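### 3.2 Assay Procedure

Plasma from 57 patients enrolled at the Flemport site was tested with the Trilix panel, which measures four circulating markers of relapse in lymphoma. Samples were stored frozen and thawed once.

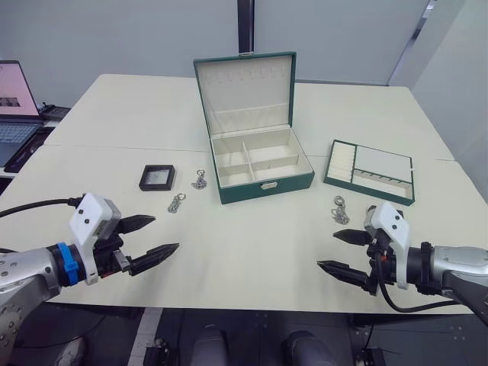
Were the readers blinded to clinical outcome? Both readers worked from coded tubes and received the outcome file after the scores were locked.

Scores were computed in Lidura using the cutoff proposed by Tesfamariam. Samples with a coefficient of variation above 7% were rerun, and the mean of the two runs was used.
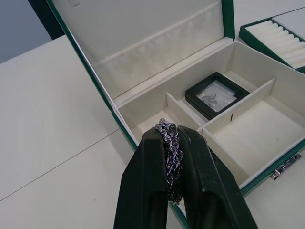

Reruns did not change the risk group of any patient. Marker levels were log-transformed before modeling, and missing values were left out of the analysis.

**Figure 2.** Setting, two views.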